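Home | Issues | Authors | Search | Next article

4. Pattern and the tired eye

4.1 Why people stop seeing their walls

Most work on domestic wallpaper asks people what they like, and people are happy to say. Fewer studies ask what they remember. Khoury and Toledo put the question to tenants in Fosham and received, among other replies, a confident account of a striped paper from a man whose hall had been painted plain green since February. We took this as encouragement.

Our survey drew 2,392 usable replies. Each household was asked to describe, without getting up, the paper in the room used most. Large motifs did well. Small repeats did badly, and were often reported as "flowers", a word that in our coding came to cover leaves, shells, knots and one set of sailing boats. Background colour was recalled less well than motif, except where the respondent disliked it, in which case recall was excellent and came with remarks.

Mixed papers, in which natural forms of unlike kinds share one ground at odd scales, were harder to place (Figure 3). Respondents living with them tended to name a single item and let the rest go.
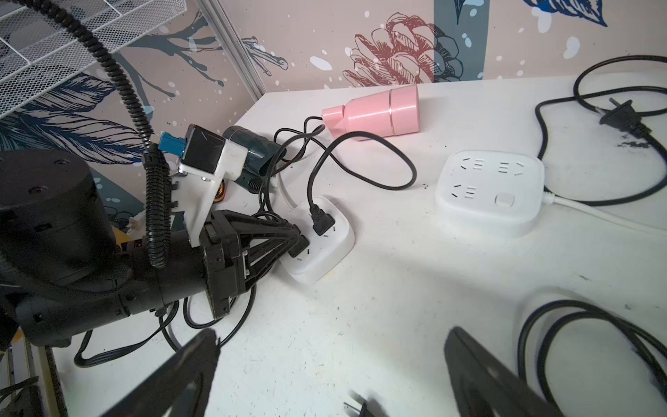

Figure 3. Mixed-motif wall decoration on a pale pink ground, with large blue feathers, a pinecone and dark branches.

Bouzid's older scheme would file such a design under "botanical", feathers or no feathers. We have kept his headings for the sake of comparison but added a class, "mixed natural", which up to 400 of our replies fitted better. Sang, who did the second coding, wished it noted that he had asked for this class at the start.

4.2 Length of stay

We had expected recall to improve with years in the home. It fell. Tenants in their first 2 years gave fuller accounts than those who had been there for decades, some of whom described the paper before last. Owners did slightly better than tenants, perhaps through having paid for it – or hung it, an experience that several described at greater length than the pattern itself. The Bakilana interviews, discussed in Section 5, show the same drift among café staff.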